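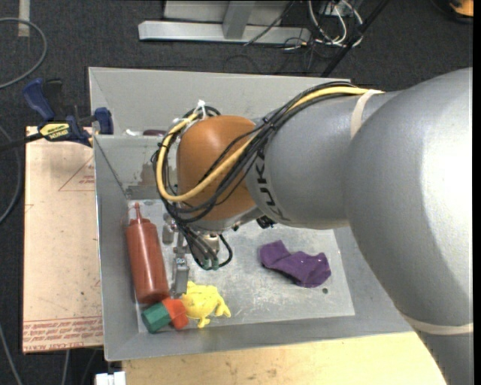
Equipment Planner, Robotic Picking
Grultus – full time, on site

Grultus is hiring an equipment planner for its picking group. The group works on getting robot arms to lift mixed small items out of metal bins: bottles, toys, blocks, pieces of cloth. You will plan what we buy for that work, when we buy it, and what it costs to keep running.

What you will do

Build and maintain the equipment budget for 6 arm stations at our Irance site. Four are running now and two are to be added next year.
Get quotes for arms, grippers, cabling, bins and mounting hardware, and compare them on total cost, including spares and service visits.
Keep the parts list current. It has 1,983 lines and some of them are out of date.
Plan replacements for items that wear out – gripper fingers, cable ties, connectors, bin liners.
Sit down with the engineers every Thursday to go over requests. Anything under $300 you can approve yourself. Larger orders go to the site manager with a short written case.
Help decide whether the two new stations get the same arms as the current ones or something smaller.

What we are looking for

At least 4 years in purchasing, lab management or production planning. You should be comfortable with spreadsheets and with reading a data sheet and a wiring list. Experience with industrial robots helps, but we will train you on ours. You do not need to program.

You will be on the floor often, checking what is there against what the list says. The job includes some lifting and some crawling under benches.

Orders and stock are tracked in Caltix. If you have used another system, tell us which one.

Pay and hours

Salaried, with health coverage and paid leave. Core hours are 9 a.m. to 3 p.m. The start date is October.

To apply, send a resume and one page about an equipment purchase you planned, including what it ended up costing. Mark it "Equipment Planner, Irance."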